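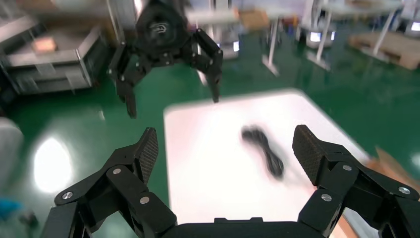

Start | Hefte | Rubriken | Autorenhinweise | Suche

3 Verpackung kabelgebundener Kleingeräte

3.1 Gegenstand und Abgrenzung

Der vorliegende Abschnitt behandelt das Einlegen von Kleingeräten mit fest angeschlossener Leitung in flache Faltschachteln aus Wellpappe. Betrachtet wird ausschließlich der letzte Schritt vor dem Verschließen, also die Anordnung von Gerät, Leitungsbund und Beipackzettel in der offenen Schachtel. Transportverpackung und Palettierung sind nicht Gegenstand der Untersuchung; hierzu liegt mit dem Bericht aus Skendthorpe eine getrennte Auswertung vor (Valente und Lappalainen, Teil I).

Die Leitung bestimmt das Packergebnis in höherem Maße als das Gerät selbst. Ein starrer Körper besitzt in der Schachtel nur wenige stabile Lagen. Ein Leitungsbund verändert dagegen bei jedem Aufnehmen seine Kontur, und seine Bauhöhe hängt von der Zahl der Windungen, der Biegesteifigkeit des Mantels und der Art der Fixierung ab. In der Vorstudie vom März wurden 1.349 Packvorgänge ausgewertet. Als häufigste Ursache für eine nicht bündig schließende Lasche wurde ein Bund ermittelt, der mit der Schmalseite nach oben an der Rückwand lag.

3.2 Formen des Leitungsbunds

Für die Beschreibung werden zwei Grundformen unterschieden. Beim Ringbund verlaufen alle Windungen gleichsinnig; die Form ist flach, neigt jedoch bei fehlender Fixierung zum Aufspringen. Beim Achterbund kreuzen sich die Windungen in der Mitte, wodurch sich die eingebrachte Torsion weitgehend aufhebt. Die Kreuzungsstelle ist zugleich die dickste Stelle und legt die erforderliche Innenhöhe der Schachtel fest. Zwischenformen, etwa eine längliche, in der Mitte eingeschnürte Schlaufe, werden dem Achterbund zugerechnet. 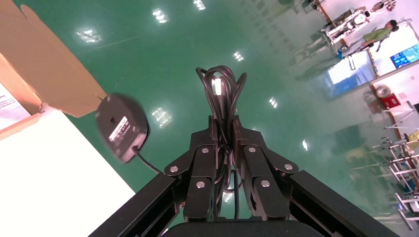
Wird das Paket am Bund angehoben, so wirkt das Gewicht des Geräts über den freien Leitungsabschnitt auf die äußerste Windung. Diese kann sich dabei längen, während die inneren Windungen ihre Lage behalten. Die Folge ist eine unsymmetrische Kontur, die beim Ablegen nur teilweise zurückfedert. Der freie Abschnitt zwischen Bund und Gehäuse sollte daher kurz gehalten werden. In der Packvorschrift nach Sequeira ist er auf 9 cm begrenzt, in der älteren Fassung aus Skudthorpe auf 24 cm. Beide Werte gelten für den unbelasteten Zustand.

3.3 Lage des Beipackzettels

Der gefaltete Beipackzettel kann als Zwischenlage oder als Decklage eingelegt werden. Als Zwischenlage trennt er Gerät und Leitung und vermindert Scheuerspuren auf glänzenden Gehäuseflächen. Als Decklage bleibt er beim Öffnen sofort sichtbar, verschiebt sich jedoch leicht unter die rückwärtige Lasche. Eine Anordnung mit dem Zettel im vorderen und dem Bund im hinteren Bereich der Schachtel nutzt die Grundfläche gut aus, lässt für das Gerät aber nur den verbleibenden seitlichen Raum. 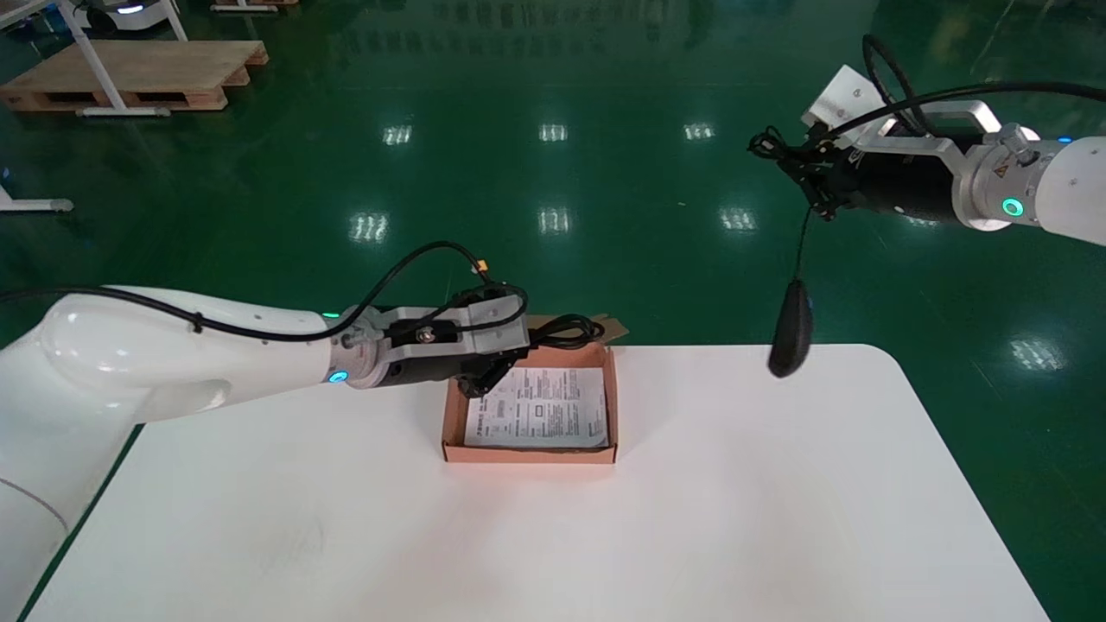 Abb. 3: Offene Wellpappschachtel mit gefaltetem Anleitungsblatt; ein Leitungsbund liegt an der Rückkante.

Bei der Bewertung der Anordnung wurden die Höhe über der Schachtelkante, der Abstand zur Rückwand und die Lage des Zettels erfasst. Eine Überschreitung der Schachtelkante um mehr als 7 mm galt als Fehler. Auf eine Bewertung der optischen Ordnung wurde verzichtet, weil die Urteile der beiden Auswertenden hierbei zu stark voneinander abwichen. Angaben zur Klebelasche entfallen, da alle Schachteln offen beurteilt wurden.

3.4 Ablage vor dem Einlegen

Vor dem Einlegen wird der Bund auf einer ebenen Fläche abgelegt und ausgerichtet. Eine helle, einfarbige Unterlage hat sich bei schwarzem Leitungsmantel als zweckmäßig erwiesen: Einzelne abstehende Windungen heben sich deutlich ab und können vor der Übergabe in die Schachtel nachgeführt werden. Glänzende Unterlagen sind weniger geeignet, sofern die Deckenbeleuchtung Reflexe im Arbeitsbereich erzeugt.
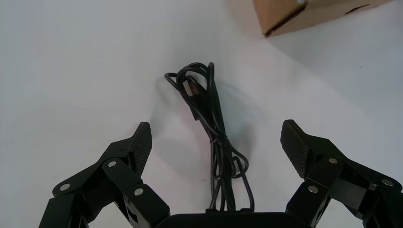
Abb. 4: Schwarzer Leitungsbund auf weißer Ablagefläche zwischen den geöffneten Greiferfingern.

Die Längsachse des Bunds soll parallel zur Rückwand der Schachtel liegen. Bei quer abgelegtem Bund ist eine Drehung während der Übergabe erforderlich, die den freien Leitungsabschnitt zusätzlich verdrillt. Für Leitungen mit textilem Mantel liegen noch keine Messwerte vor; die entsprechende Reihe in Sekthorpe ist nicht abgeschlossen. Die Auswertung nach Mantelwerkstoff folgt in Abschnitt 4.

Geteilt: 24 | Kommentare: 7

Diese Website verwendet Cookies. Mit der weiteren Nutzung stimmen Sie der Verwendung zu. Einstellungen | Akzeptieren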